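The Long Wait for a New Floor

Bekden promised us a kitchen floor in nine days. That was in April. I have since learned a great deal about the word "promised."
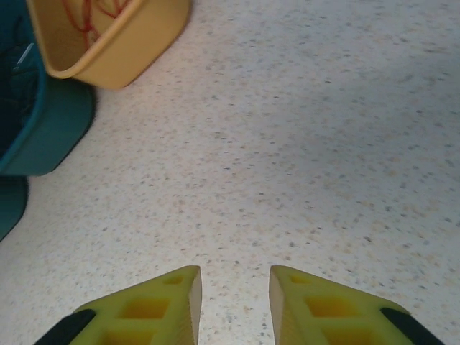 The trouble with floors is that you need them while they are being replaced. My family of four spent the summer crossing ours on planks, like a small and badly fed pirate crew. Dinner was toast, eaten in the hallway at 9 p.m., once the dust had settled on everything except the toast.

Choosing was its own ordeal. The showroom in Trorlow carries 102 shades of gray tile, with names like Harbor Sigh and Quiet Elbow. We took home 8 samples and lined them up by the back door, where they looked identical in the morning and terrible at night. My wife liked the third. I liked the third too, until we found out we had been counting from opposite ends.

Then came the subfloor. Every contractor in Horgan lifts a corner, looks down and breathes in through his teeth – I assume they teach it somewhere. Ours did it twice, and the second breath cost more than the first. There was old glue under the old vinyl, and under the glue there was more vinyl, in a pattern of brown onions that somebody must once have driven to a store to buy.

I asked whether we could just keep the onions. He thought I was joking, and went out to his truck to call the office about the glue.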